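Why Some Floors Shine
Materials Around Us, Part 7

Walk into a workshop, a laboratory or a parking garage and look down. The floor may be one flat color from wall to wall, with no boards, tiles or lines between pieces. It may also be so shiny that the lights show in it. A floor like this is often coated with epoxy.

Epoxy (say it: ee-POX-ee) is a kind of plastic that starts out as two liquids. The first liquid is called the resin. The second is called the hardener. Kept in separate cans, both stay liquid for a long time. Mixed together, they begin to react. The small molecules in the resin join up with the molecules in the hardener and form a network, a little like a net with knots in every direction. Once the network is complete, the material is solid. It cannot be melted back into a liquid.

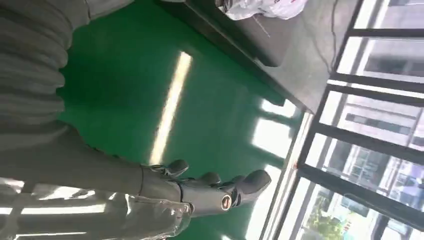
Reading time: 7 minutes

The change from liquid to solid is called curing. Curing is different from drying. When a puddle dries, the water leaves and goes into the air. When epoxy cures, most of the material stays where it is and becomes hard.

How the coating goes down

Under the coating there is usually concrete. Concrete looks solid, but its surface has many tiny holes called pores. Workers grind the surface so that it is slightly rough, then remove the dust. A thin first layer, the primer, soaks into the pores. The colored layer is poured on top and spread with a flat tool or a roller. Green, gray and red are common colors. The color comes from pigment, a fine powder stirred into the resin.

While it is still liquid, the coating flows into low places and levels itself. This is the reason a finished floor can be so smooth.

Where the shine comes from

Light travels in straight lines until it meets something. When it meets a rough surface, it bounces off in many directions. This is called diffuse reflection. Bare concrete reflects light this way, so it looks dull.

When light meets a smooth surface, most of the reflected rays leave at matching angles. This is called specular reflection. A mirror does it very well. A glossy green floor does it less well, but well enough to show a long bright streak or the pale rectangles of window panes.

The reflections have no fixed place on the floor. If you walk to the other side of the room, they move, because different rays are now reaching your eyes.

Try it: rough and smooth

You need a sheet of aluminum foil and a flashlight.

1. Lay the foil flat on a table, shiny side up.
2. Make the room dark and shine the flashlight on the foil from one side. Look from the other side.
3. Crumple the foil gently, open it again and repeat step 2.

The flat foil gives one main bright patch. The crumpled foil gives many small ones. Each crease is a small surface tilted its own way. Clear plastic film behaves like this too when it is crinkled.

Words to know

Curing: changing from a liquid to a solid by a chemical reaction.
Pigment: a powder that gives color.
Pore: a very small hole in a surface.
Resin: the first of the two liquids in epoxy.

Last updated 7 May 2020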